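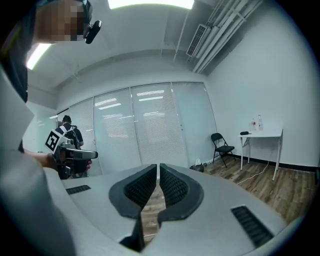

4.2 Flooring and the downstairs neighbour

Figure 3. Wood-grain floor in a room with tall windows and blinds.

Tenants in the Darnness blocks were asked to rate the noise from the flat above on a scale from zero to 14, a scale inherited from Meléndez's earlier study and defended by him ever since. Of the 3,000 questionnaires posted in January, 2,000 came back, several with extra pages. Households living beneath a bare hard floor (the kind of surface in Figure 3) gave higher scores than those living beneath carpet, which will surprise few people who have ever owned a ceiling.

Less expected was the effect of slippers. Jõgi had argued that soft soles would close most of the gap between the two groups. They closed very little of it — tenants complained chiefly of dragged chairs, and chairs do not wear slippers. Felt pads did better, though only in homes where they had stayed on the chair legs. We return to glue in Section 5.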